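Olosis Community Help > Home and Garden > Decorating

How do I choose colours for a room when the floor is already very warm?

Fitriani Pasaribu
Posted February 28, 2026

Hi all! I've finally got the keys to my new flat in Broketo and I'm so excited I've barely slept. The living room and kitchen are one big open space and the floor is a honey-coloured wood that goes quite orange when the sun comes in. I like it, I'm keeping it, and I couldn't afford to change it anyway.

My problem is the rest. I adore red. I want red somewhere, but my sister says red plus an orangey floor will make it look like the inside of a pizza oven. Should I go for plain white walls and leave it at that, or is there a way to have some fun? The room faces west and I've got one centre light fitting to work with. I'm moving in properly in October so there's plenty of time to get it wrong first.

Thanks in advance!

Dimas Sopacua
Member, 754 posts

Oh, go for the red! Your sister is thinking of red walls, and I'd agree with her there, but a bit of red with lots of off-white around it is one of the happiest combinations going.
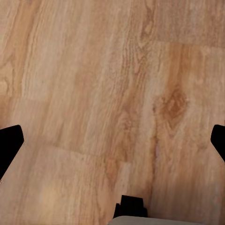
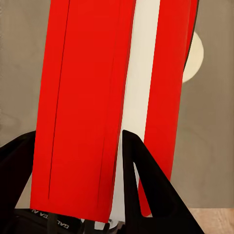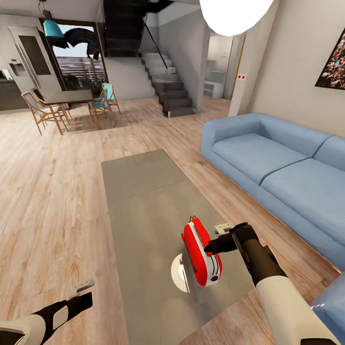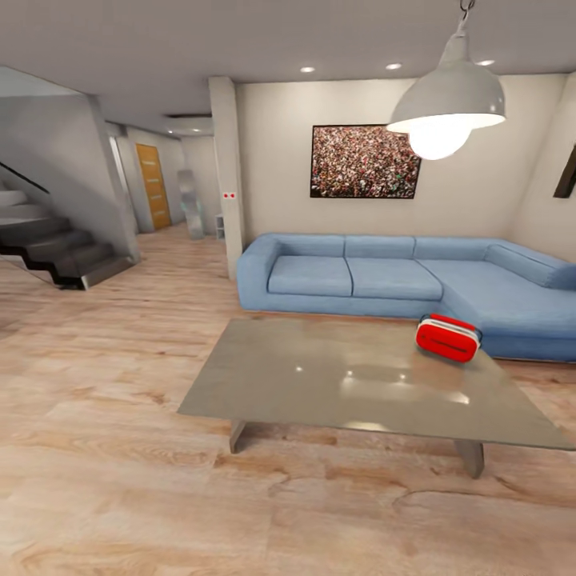

Images: computer renders, from the Idbridge interiors gallery

What I'd pinch for your place is the cream next to the red. A pure brilliant white can look a bit blue beside a warm floor, and then the floor looks more orange than it is. Get a soft off-white with a drop of yellow or grey in it. I used one from Liem in my hall (three coats, mind you, the old paint was dark green and kept grinning through) and it calmed the boards down straight away.

Then put your red on things you can move. Cushions, a lampshade, the kettle, a stool. If you still love it after a winter, paint something bigger, like the inside of a bookcase or one cupboard door. Try to get it in at least two parts of the room so it looks meant, and keep the red on the slightly blue side if the floor is orange. Tomato red beside honey wood can get shouty.

Please do a test board too! Paint a big piece of card, prop it on the floor against the skirting and look at it at breakfast, mid-afternoon and with the lights on. West-facing rooms change such a lot in the evening. I've tested 10 off-whites that way and the one I liked in the shop came last.

Siebe Van Damme
Member, 43 posts

just paint it all white. you can't go wrong with white

Fatima Anozie
Member, 3179 posts

Agree with nearly all of Dimas's post, and I'd add light bulbs. One fitting in the middle of an open-plan room leaves the corners gloomy, so add a couple of table lamps and choose warm white bulbs, all with the same number of kelvins on the box. Mixed bulbs will make your lovely cream look like two different paints.

A big rug helps as well. Something in grey-green or a dusty blue will break up the floor and the red will sing on top of it. Mine came from a house clearance and it's the best thing in the room.

Fitriani Pasaribu

You're all brilliant! Off-white walls, red bits, blue rug. I've ordered two sample pots and I'm cutting up a cardboard box as we speak. Fatima, how big is big for a rug? Does it need to go under the sofa?

Fatima Anozie

Front legs of the sofa on it, back legs off. Measure the sofa and go a bit wider on each side.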